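### 3.2 What we put on the tray, and why we kept changing our minds

I should say up front that I came to this study thinking the objects would be the easy part. We had the question (how do people sort a small group of things when you don't tell them what the groups are?), we had a room at the Anholm building, and we had 18 people who'd said yes to an hour in October. All I needed was a handful of stuff to put in front of them. I gave myself one afternoon for that. It took most of a month!

My first set was much too tidy. Everything differed in color and in nothing else, so of course everybody sorted by color, and the pilot told us exactly what we'd built into it. Hok-lam Tseng looked over my notes and wrote "try things that disagree with each other" in the margin, and that became the rule for the whole project. If two objects match in one way, they should clash in another – and there should be at least one object on the tray that doesn't clearly belong with anything.

The buttons came first. I love the buttons. They're the big domed kind you want to smack with your whole palm, and a pink one and a green one are built the same way, on the same black round base. Put a small pink ball near them and you've got your disagreement right away: does the pink button go with the green button (same kind of thing) or with the ball (pink, round-ish, fun)? We refer to this as the Primach question from here on, after the older sorting task we borrowed the idea from, and Figure 1 gives the set we settled on.
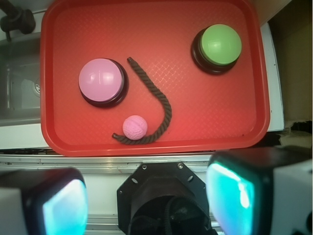 *Figure 1. The four-object set: two push buttons, a rope and a ball, on the red tray.*

The rope was the one we argued over. I wanted it in from the start, and Su, our shorthand for the second coding group, wanted it out because it can take a different shape every time you put it down. Lay it straight and it reads like a divider. Let it curve and it starts to look like a container, and then whatever is inside the curve seems to belong to it. People in the pilot told us as much ("well, the ball's already with the rope"), and it's a fair complaint if you want every trial to start out the same. I still think it was worth keeping, partly for that very reason. We dealt with it by writing the rope's shape into the coding sheet before each trial, and Section 4.3 treats it as a variable of its own.

I also went back and forth on the ball. The first one I bought was perfectly smooth, and people kept rolling it around while they talked, which was charming but made a mess of our timing. A ball with some texture to it was a lot nicer to handle, and it gave people one more thing to mention when they explained their choices.

Then there's the tray. We tried a plain tabletop early on, and the trouble was that objects drifted off toward elbows and coffee cups. A raised rim keeps the whole task in one place, and I liked that people treated the inside of the tray as the part that counted. The red is strong, I know. One reader of an earlier draft asked if it pulled people toward the pinks, so we ran 6 extra sessions on a gray Hovo tray of the same size and report those separately in Section 4.4.

Each person did 2 rounds, the first with no instructions beyond "put these together however makes sense to you," and the second after we'd asked them to find a different way. We scored each explanation from 0 to 100 for how much it leaned on color, and the scoring guide is in Appendix B.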